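Pick and place demos, how many is enough?

Bullent
Still recording teleop demos for our arm, the task is just moving veg about on a white table. We've got 30 so far with the green pepper and I'm already bored silly! Few stills from the head camera:
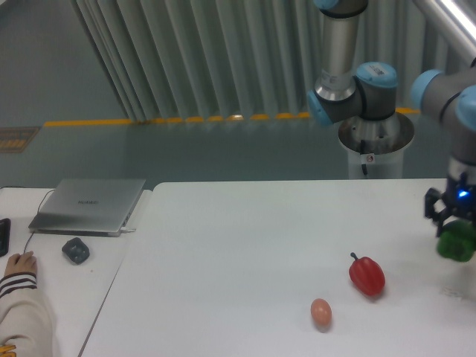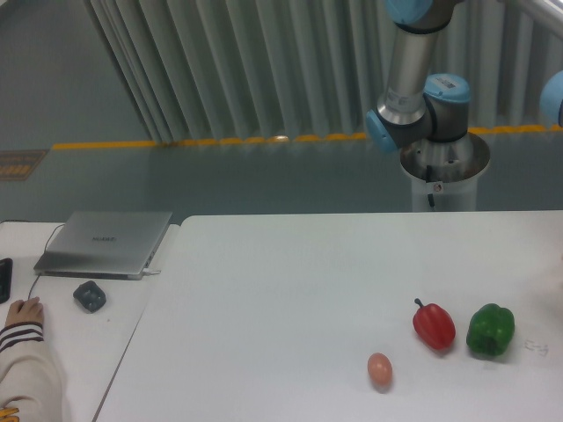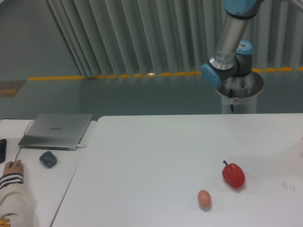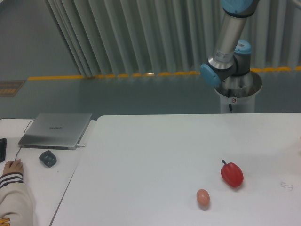
Red pepper and egg in all four, green one in the first two only.

Latby
30 is nothing, mate. I'd move the red pepper and the egg between takes too, or it'll only learn that one layout.

Aerts
Disagree with Latby. Get it working with things kept put, then mix it up. We did 18 messy ones in August and had to bin the lot.

Latby
18 was never going to work, messy or tidy :)

Bullent
Might do 3 layouts then and see. Does the scribble on the table matter?

Aerts
I'd wipe it off.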